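FOR IMMEDIATE RELEASE
Fri 9 July

Quansah Robotics Club opens sign-ups for its simulator league

Hi, I'm Ximena Hinojosa, and I run the Quansah Robotics Club with Vignesh Lobo. We've got news and I've been sitting on it since May, so please forgive the length of this one!

Our summer league is going ahead, and this year the whole first round happens in simulation. Students from any school in Grodwood can enter, whether or not they've ever touched a robot (most of our best people hadn't when they walked in). You need a laptop, a partner, and a free evening each week. We'll lend laptops to anyone who asks.

The league is called Pilleleo, after the practice world that Tetteh Gyamfi built for us over the spring. Tetteh is 17 and started out wanting to make a racing game. Vignesh talked him into a gripper instead, and now the rest of the club spends every Friday filing bug reports at him. He fixes them faster than I can read them.

Teams get the same arm, the same gripper and 220 practice runs before scoring starts. Most of the work is done from the gripper's own view, looking out past the two fingers, and it takes some getting used to. My first try was awful. Students love hearing about that, so I keep telling them. 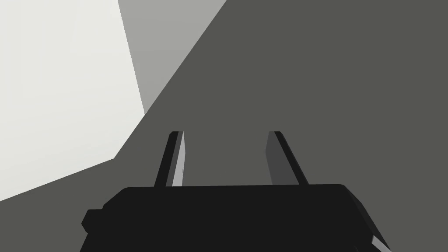
What teams will do

Round one is pick and place: find the block, close on it, carry it to the tray, let go. Round two adds a second block and a time limit. Teams write their own control code, and a short notebook goes in with every entry. Montserrat Bautista reads the notebooks, and she gives real marks for a good account of a bad run.

The top teams move on to the real arm at our Flarow Street workshop in the fall. Running that part costs us $2,000, and local families and shops have already covered it. Thank you, all of you!

"I like that you can mess up 200 times and then just hit reset," says Sumathi Amin, who is back for her second year and has already picked her partner. "Last year I dropped a real gripper on my foot."

Sign-up is free and open now at the workshop front desk, or send a note through the club's contact page. Reporters are welcome to come by on any club night. Ask for me or Vignesh, and Tetteh will happily give you a turn at the controls.

###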